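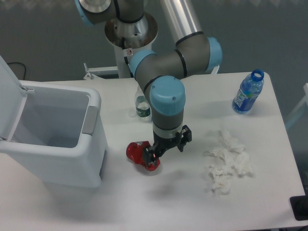

Desk Waste and Recycling Project: Progress Report to the Zemilex Fund, July 2018

1. Purpose of the grant

The grant supports Kuster in improving the way small waste is sorted and cleared from work tables in its offices at Sala. The items covered are beverage cans, plastic bottles, bottle caps and used tissues. This report covers the second period of the grant and was prepared by Urs Thaler for review by Fabian Moser.

2. Work completed

Staff at 96 work tables now follow the same clearing routine. Bottles still in use stay toward the back of the table. Crushed cans and tissues are cleared at the end of each work session. A written guide of 2 pages has been given to every department and is posted in the print rooms.

The table bin has a hinged lid and can be left open while a table is being cleared. Departments had asked for a bin that could stand on the table itself, and the model was approved without changes. Delivery of the remaining bins, ordered through Wuvov, was completed in this period. 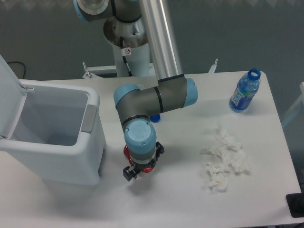 Work table with open bin, crumpled tissues and a blue water bottle.

3. Findings

Tissues remain the most common item left behind. They are often placed with the cans in the recycling stream, and a full bag must then be sorted again by hand. The guide has been revised to state that tissues go to general waste.

Bottle caps are the second concern. They are small, are easily missed when a table is wiped, and are frequently separated from their bottles. During the period, 139 loose caps were collected in the weekly checks. Departments have been asked to put the cap back on an empty bottle before it is recycled.
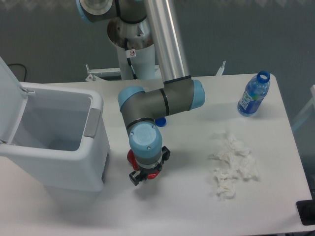 Bottle without its cap; a blue cap rests near the center of the table.

4. Budget

Spending is in line with the approved plan. The cost of printing was lower than expected, and the balance has been moved to the supply of bin liners. No additional funds are requested.

5. Next period

The routine will be extended to the 5 meeting rooms on the ground floor, where tables are shared and responsibility for clearing them has not yet been assigned. Kuster will agree on this with the department heads before the bins are placed. The weekly checks will continue, with cans, caps and tissues recorded separately. The results will be included in the final report, together with a corrected copy of the guide.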